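**Drandcombe cell back up after finger service**

The two-armed cell at Kaltness's Drandcombe shop is running again after a morning down for hand maintenance. Tech Hedvig Sjögren swapped 2 worn fingertip pads, re-tensioned the right hand and re-zeroed both wrists. Logged 3,036 grasps since the last service, a bit over what the schedule allows.

Parts came from Zoltonum. First box had the wrong screws, so 3 hours lost before the courier turned up with the right ones. Page-turning was first job back on the list, paper being the quickest way to show up a sloppy finger.

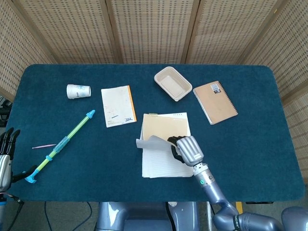
How often do the fingertip pads need changing?

Every 50 hours of run time on paper and card work, sooner if the grip log starts to drift. Pads are changed in pairs and the hand gets re-zeroed straight after, before any program is loaded.

Ziad Tarawneh, who runs the afternoon shift, wants a spare set kept at the cell from now on instead of in the stores cage. Also on his list: tidier cable runs and a new colour code for the calibration tags. Nasrallah is quoting for the cable work, no price yet.

Next full service is pencilled in for December. Left hand gets stripped down then, right hand only if the log says so. Shift notes are at the usual spot, please initial them when your done.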